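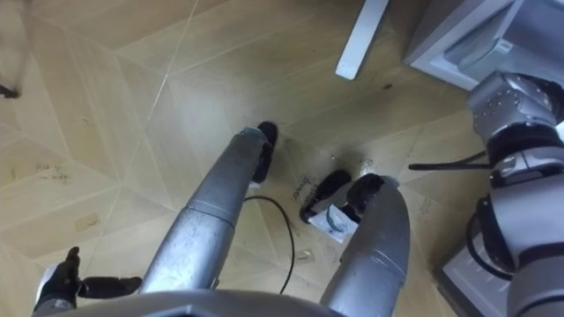 Looking after a patterned wood-look floor

By Abimbola Ekwueme
Updated 21/03/2021

Geometric floors have come back into favour, and wood-look versions are easier to live with than the oiled timber ones our parents had. They do have their own habits. A pale tan finish hides dust well and shows ink badly. Seams running on the diagonal catch grit that a straight-laid floor would let you sweep out in one pass.

Before you start

Pick up by hand whatever is lying about: scraps of paper, cards, cords, crumbs of packaging. A paper card left under a damp mop can leave its printing on the floor. Lift cables up onto a chair or bench so the mop head doesn't drag them along.

Sweeping

Use a soft broom or a microfibre pad. Work along the seams first, then across them. On a rhombus pattern you will be moving at an angle to the walls, which feels wrong for the first few minutes. Finish along the skirting boards with the crevice tool on the vacuum. If the vacuum has a beater bar, switch it off.

Mopping

Wring the mop until it no longer drips. Half a bucket of lukewarm water with a small squirt of dishwashing liquid is plenty. Do a strip, dry it with an old towel, then move on to the next. Water sitting in a joint will lift the edges sooner or later, and you can't sand a wood-look surface back if it does. Steam mops are best left in the cupboard unless the flooring maker says otherwise.

Pen and marker on the floor

People write on floors more often than you'd think — a room name, a measurement, a note to whoever is fitting the next piece. Ask in the household before you remove any of it.

Pencil comes off with a clean white eraser. For ballpoint or marker, put a little methylated spirits on a cotton pad and dab, turning the pad as it picks up colour. Open a window and keep clear of the stove. Test in a corner behind a door first, as some finishes go cloudy. Wipe with plain water afterwards and dry.

If a faint shadow is left, wait a day and repeat. Don't use a scouring pad or the green side of a sponge.

Scuffs

Black scuffs from rubber soles usually rub out with a dry tennis ball or a clean sock. Stubborn ones need a drop of eucalyptus oil on a cloth, then a soapy wipe so the spot isn't slippery.

Anything heavy that stands on the floor should have felt pads under its feet. Check them every 3 months and replace any that have gone hard or picked up grit. Dark rubber feet can stain a pale finish if left in one place, so put a felt or cork disc underneath.

Next in this series: grout, and what to do about the bit behind the toilet.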